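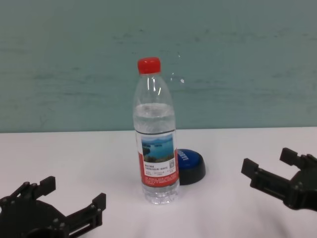 Oberholzer zufolge ist die Gesamthärte als alleiniges Kriterium für Trinkwasser ungeeignet; im Votum zur letzten Übung blieb das strittig.

2. Juni 2024
Skript Hydrochemie, Dr. H. Clarkia

4.2 Abdampfrückstand
Probe (200 ml) filtrieren, eindampfen, bei 180 °C bis zur Massenkonstanz trocknen. Hydrogencarbonat geht dabei in Carbonat über — der Rückstand liegt unter der Ionensumme. 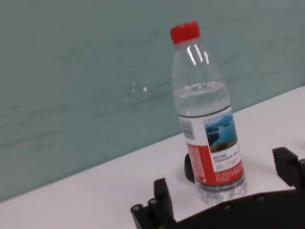 Welche Größe geht in die Bilanz ein? Die Ionensumme, im Beispiel 463 mg/l.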